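Against the Capsule Closet

By Liam Sowerby

Every few months somebody rediscovers the idea that we should all own fewer things, and every few months I am asked to be impressed. The current version comes from Gisach, a subscription service that will help you cut your belongings down to 188 items. Why 188? I wrote to ask and got a friendly reply that did not contain an answer.

I should say that I tried it. I paid for a month last September and got as far as the kitchen before I gave up. The rules say a set of measuring spoons is one item but a pot and its lid are two. A person could lose an evening to that.

My first complaint is that the whole thing assumes you can buy whatever you gave away. Kathleen Ó Súilleabháin, who ran a repair shop in my old neighborhood for many years, kept coffee cans full of odd screws and bits of cord. Under the program those cans would have gone in the first week. She used what was in them every day. If you have money, you can treat the hardware store as your junk drawer. If you don't, the junk drawer is the hardware store.

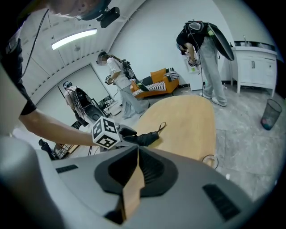
The second complaint is about the numbers. The company's blog says the average member "releases" 650 objects in the first year. Releases them where? I have been inside enough thrift stores to know what happens to a bag of tangled chargers and single mittens. The store pays to have it hauled off. Your home looks better and the dump looks the same as it would have anyway, only sooner.

I put this to Hauke Rieger, a friend who is much keener on the idea than I am. He said the point was peace of mind, and that he sleeps better with bare shelves. Fine. I believe him. But he also rents a storage unit across town, and when I asked if the things in there counted, he changed the subject to the parking.

Then there are the small things, which the experts hate most. Straps, rings, loops, the black plastic bits that obviously belong to something. The advice is always to throw out anything you can't name in ten seconds. I have followed that advice twice in my life and both times I was on my knees looking for the part before the year was out. One was the catch for a window. A new one had to be ordered and cost more than the window was worth to me. 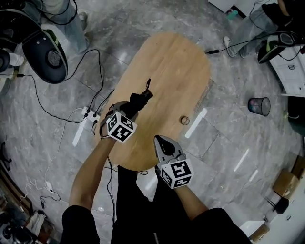 Small stuff: a thin ring on a tabletop, and something black with a strap, held above it.

None of this means I am in favor of clutter. My own hall closet is a disgrace, and I would be glad to see the back of most of what is in it. People who have to clear out a parent's house have good reason to wish somebody had started earlier. Begoñe Iglesias wrote to me after my last piece to say she had spent a whole summer doing it, and that I was being glib. She may be right.

What I don't accept is that a firm should charge $200 a year to make you feel guilty about a drawer — and then, in the same email, offer you a matching set of bamboo boxes to put the survivors in. The boxes, I checked, do not count toward your total.

Throw out the broken umbrella. Give the coats to somebody who is cold. And hang on to the odd little part until you find out what it goes to, which in my house usually takes until the day after trash pickup.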